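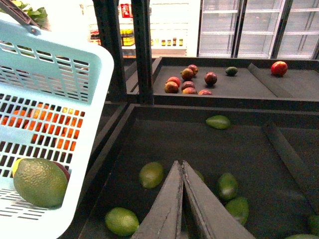 Open Day Report: Robots in the Grocery Aisle
13/06/2022

So our class got to go to the open day at Lindesell, and I picked the fruit demo because I'd been reading about grippers since December. The team there calls the project Nillus. I ended up staying 46 minutes!

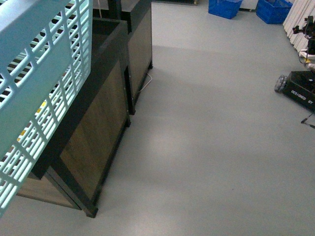 The floor next to the workbenches, with a wheeled robot on the right.

My favorite part was the basket work. I'd pictured something shiny and metal, but the fingers are gray plastic with little triangles inside the feet (I want to try printing a pair).
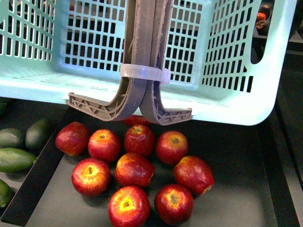
Photo: Benavides / Lindesell open day

I asked whether apples are harder than avocados. Apples roll, they said, so yes. I wrote that down twice.

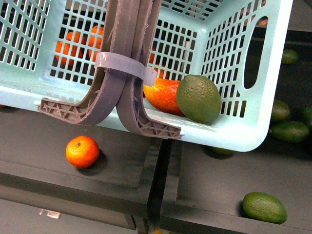
Gripper at the basket rim, with a mango and an avocado inside.

For my own project I'm going to compare 2 finger shapes and skip the suction cup idea.

We use cookies to improve this site. Accept | Settings
© Merkell Student Projects | Contact | Back to top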